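Workshop diary, December

Came in at half past eight with the intention of getting the board finished, and by lunch I had moved it twice and finished nothing. I want to write down why before I talk myself into thinking it was a useful morning.

The board is the one from the Trurnano order. It has had its coats, it has the orange-brown color everybody in the shop seems to like, and it has knots in it that I would have planed around if anyone had asked me. The man at Sutter told us the knots "add warmth." Maybe they do. They also add places where the finish pulls thin, and I will be the one sanding those spots again in the spring. The gloss is supposed to stand up to daily use. I have read that on a lot of cans.

The plan was to glue the edge strip on and leave it clamped overnight. I have been told for years that you can't own too many clamps, and I have noticed it is mostly said by people who sell clamps. I have one big C-clamp that I trust, a black one with a T-handle, heavy enough to break a toe. The light ones that came in the Bisura set flex as soon as you lean on them. Paid 35 for that set and I'd take 10 back for it, if the store would even talk to me.

So it was going to be the big clamp or nothing, and first I needed a pad under the jaw so it wouldn't bite into the finish. I spent a good part of the morning hunting for pads. I was promised they were in the drawer marked PADS. The drawer marked PADS has hinges in it. 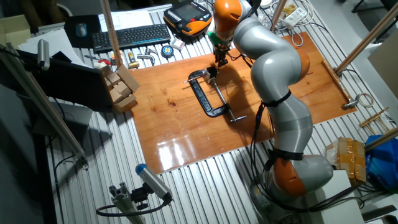 The back of the table

I had time to look at it properly while I was hunting, and I don't care for what it has become. A keyboard and mouse live there now, with white paper piled up next to them. Then come the tools, dropped wherever: the one with the yellow handle, the blue-and-yellow tape, a little white box. The power strip has so many cables around it that I don't want to be the one who unplugs anything.

The argument for keeping the computer things on the table is that it saves walking. I'm not convinced. I have watched people walk the length of the room to get the tape because somebody carried it off to the desk, and then walk back because the scissors were on the table. I'd put the paper in a tray and the keyboard on a shelf, and I said so at coffee. The answer was that the Jemel shelving is coming and will solve everything. It was coming in the summer too. The quote says each shelf holds 200 pounds, and I would like to see that with my own eyes – from a few feet back.

The slotted top I have fewer complaints about. Aluminum doesn't swell and the slots are good for bolting things down. They are also good for swallowing washers, and I lost one before ten o'clock and didn't go after it.

After lunch

Gave up on pads and cut my own out of scrap. It took less time than the search did. Dry run with the edge strip showed a gap at one end, thin enough that a hopeful person would call it closed. I'm not hopeful about glue. Took the strip off and put it aside.

The label on the new glue says 23 minutes of open time, an oddly exact number for a shop that is freezing in the morning and stuffy by three. I'll believe it when I've timed it on an offcut.

The bill for the finish came as well: 130. For that I expect the thing to shine in the dark.

Tomorrow: true up the strip, test the glue, empty the hinges out of the PADS drawer or else change the label. Ask again about the shelves and write down what they tell me this time.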